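Skillano publie les résultats de son comparatif de pinces en simulation 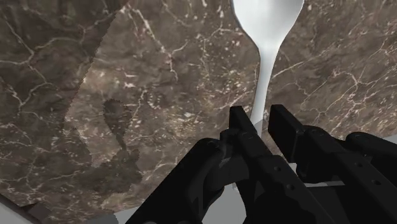
Sirkora, le 22 août 2026

Skillano, éditeur de logiciels d'essai pour la robotique de manipulation, met en ligne les résultats de son premier comparatif de pinces mené entièrement en simulation. Trois modèles virtuels de pinces à doigts parallèles ont été évalués avec 2 contrôleurs, sur une série de tâches de cuisine : saisir un couvert, le déplacer, le reposer à l'endroit demandé.

Les essais ont débuté en février. Chaque combinaison de pince et de contrôleur a effectué 70 tentatives par tâche, avec les mêmes positions de départ. Le bras simulé et la caméra virtuelle sont restés identiques pendant toute la campagne. La vue retenue est prise juste derrière la pince, au plus près des doigts.

La cuillère blanche sur plan de travail en marbre brun fait partie des cas de référence. Le manche, long et lisse, se présente entre les deux doigts noirs de la pince, et le contrôleur doit choisir le moment de la fermeture. Le fond veiné et les ombres portées sur la pierre ont été conservés dans le rendu, les deux contrôleurs utilisant l'image de la caméra pour estimer la position du manche.

Le contrôleur Tan, développé par Skillano, règle l'ouverture des doigts en continu pendant l'approche. Le second, fourni par la société Talteck, fixe l'ouverture avant le départ du bras et ne la modifie plus. Sur les objets fins, Tan a obtenu le meilleur taux de saisie avec les trois pinces. Sur les objets larges, l'écart entre les contrôleurs est faible, et celui de Talteck termine le mouvement plus vite.

Le choix de la pince a davantage pesé sur la dépose que sur la saisie. Les doigts à bout carré ont donné les positions finales les plus régulières - à condition que l'objet soit pris près du milieu du manche. Les prises décalées restent la première cause d'échec relevée dans les journaux d'essai.

Ces résultats ne portent que sur la simulation. Une campagne sur bras réel est en préparation à Sirkora, avec les mêmes tâches et les mêmes réglages de contrôleur.

Le rapport complet, les fichiers de configuration et les journaux d'essai sont disponibles sur demande auprès de Skillano. Les fabricants qui souhaitent soumettre un modèle de pince pour la prochaine série peuvent s'adresser au service des essais.

Contact presse : Skillano, service communication, Sirkora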